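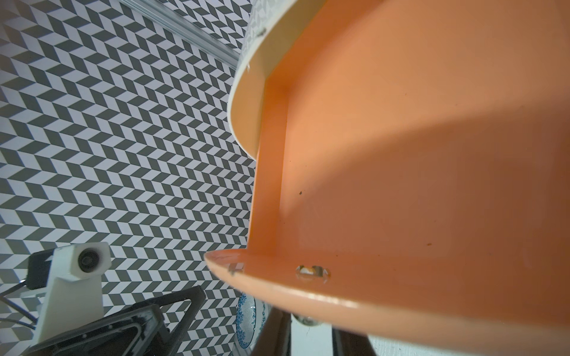

Trullstead is looking for people who clean things and are willing to be timed while they do it. I have run enough of these sessions to distrust the phrase "easy to wipe down," which gets printed on nearly everything that has a smooth finish. Smooth is fine until you reach a corner. Take the orange piece, with its glossy rim and the wall coming straight up off the plate: there are dark specks on it and a brownish spot low on the right, and two metal screw heads or fasteners let into the plate near the front edge. The people who sell this sort of thing would call that easy. I would like to hear it from someone holding the cloth.

We need 15 participants in April, at our rooms in Brondton. Each person comes for one session of 4 hours, with a break in the middle and coffee that I will not oversell. You will clean shelves, brackets, trays and small fixtures, first the way you would at home and then by following the maker's printed instructions. After each one you tell us how it went. Some of the instructions are bad. If you can't make sense of one, write that down and move on.

Who we want: people who clean for a living or who clean a lot at home. Hotel, school and dental office experience is welcome. Design students have signed up in the past and mostly wanted to talk about form, so please don't apply if that is you. You should be able to stand for an hour at a time and handle ordinary dish soap. Tell us ahead of time about skin allergies.

The pay is 400 for the full session, handed over the same day. If you leave early you are paid for the hours you did. We do not pay for travel from Pistport or anywhere else. We also don't promise further work, whatever you may have read on other listings for the Odoi study.

You will not be asked to like anything. Nor will your comments be turned into a star rating. They go into the report in your own words, without your name.

To apply, write to Frøydis Rønning at the Trullstead front desk. Say what you clean, how often, and name one product you think was described dishonestly on its box. Two or three sentences will do. Long cover letters go unread. Sessions start at 11 in the morning, and the door is locked once we begin.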